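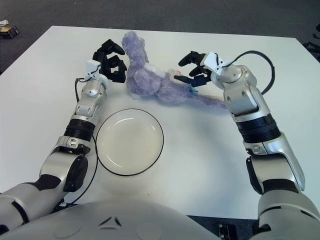 Last changed: Fri 8 June, by Évan Ferrand

Recording pick-and-place episodes on the two-arm station

This page covers how to record demonstrations for the plush-to-plate task at the Okamham lab. It assumes you have already done the teleoperation course and can move both arms without help. If you have not, read the Ernico page first and come back.

The task is simple to state. A soft toy starts on the table, the robot picks it up and sets it on the plate, and both hands move clear. We want many recordings of this, with the toy in different places, so that the policy does not learn one fixed motion.

What you need

The table, the round white plate and one toy from the toy bin. The purple one is the current default. Its limbs are long and floppy, so it never lies the same way twice, and most of our failed grasps come from it.
The operator rig, charged.
A second person at the stop button. Do not record alone.
A login for Calvo, the recording software.

Before you start

1. Wipe the table. Marks and crumbs show up clearly against the white top and will be in every episode of the session.

2. Power on the arms and wait for both to report ready. Run the hand check from the Calvo menu. Each finger should open and close fully. If one lags, stop and write it in the station log.

3. Look at the cables. The ones at the wrists need enough slack for the full turn of the wrist, and a cable lying on the table must not run over the top of the plate. Going around the rim is fine as long as nothing pulls when the arm lifts. Raise each arm slowly and watch the plate. If the plate moves, reroute the cable before you record anything.

4. Check the head view in the preview window. You should see the whole plate, the far edge of the table and both hands in the rest pose. Do not adjust the head mount to get a nicer picture. If the view has changed since the last session, run the calibration again.

5. Open a new session in Calvo. Pick the task name from the list and do not type your own. We spent part of last August merging four spellings of the same task.

Setting the scene

Place the plate near the middle of the table, within reach of both hands. It stays there for the whole session. Put the toy down by hand, then let go and leave it alone. Do not arrange the limbs. A toy lying on its side with one leg stuck out is a good start position, and so is one lying face down.

Change the toy's position after every episode. Calvo shows a map of the table split into 9 zones. Work through them in any order, but finish all of them before you repeat one. Zones along the far edge are slow and awkward, and people tend to skip them. The session summary will show it if you do.

Recording an episode

1. Bring both arms to the rest pose, hands open.

2. Press the left pedal. Wait for the tone before you move.

3. Move the nearer hand to the toy. Come in from above or from the side, with the fingers spread, and aim for the body. A grip on a limb usually holds, but the toy swings and the placement is poor.

4. Use the other hand if it helps. For the far zones it is often easier to steady the toy with one hand and close the other around it. If you do this, bring both hands in at an even speed. Do not park one hand over the toy while you think about what to do with the other.

5. Close the fingers until the fur is pressed in, then lift. There is no force limit on the soft-object profile, so go by eye and by the current bar at the side of the preview.

6. Carry the toy over the plate, lower it until it touches, and open the hand. Dropping it from a height counts as a failure even if it lands on the plate.

7. Move both hands back to the rest pose and press the pedal again.

A normal episode takes around 9 seconds. Slower ones are fine. Long pauses are a bigger problem than slow motion - the policy copies them and then gets stuck in the same spot. If you need to stop and think, end the episode and mark it as discarded.

Labeling

After each episode Calvo asks for one of 3 labels.

Success: the toy is resting on the plate, released, and both hands are clear. Limbs may hang over the rim.

Recovered: the same end state, but you dropped the toy or missed a grasp on the way. Keep these. They are useful and we never have enough of them.

Discard: anything else, including a moved plate, a snagged cable, a pedal pressed late or a person's hand in view.

Do not relabel from memory at the end of the session. If you are unsure, play the episode back then and there.

Common problems

The toy slides away when touched. Your fingers are too low and are pushing it along the table. Start the grasp higher.

Fur gets caught in a finger joint. End the episode, press stop, and free it by hand. Never pull the arm away to clear it. Brush the toy before you go on.

A fingertip piece is loose. Stop the session. Spares are in the drawer marked Norkutbridge, and the fitting steps are on the hand maintenance page. Note the episode number, as the ones just before it may need checking.

The preview freezes but the arms still move. Stop at once. The joint data will be fine but the images will not match it, and the whole episode has to go.

Ending the session

Park the arms, close the session in Calvo and wait for the upload bar to finish before you power down. Fill in the log: your name, which toy, which zones you did not finish, and anything that felt off. Put the toy back in the bin. The plate stays on the table.

Questions about labels go to Évan. Hardware faults go in the station log.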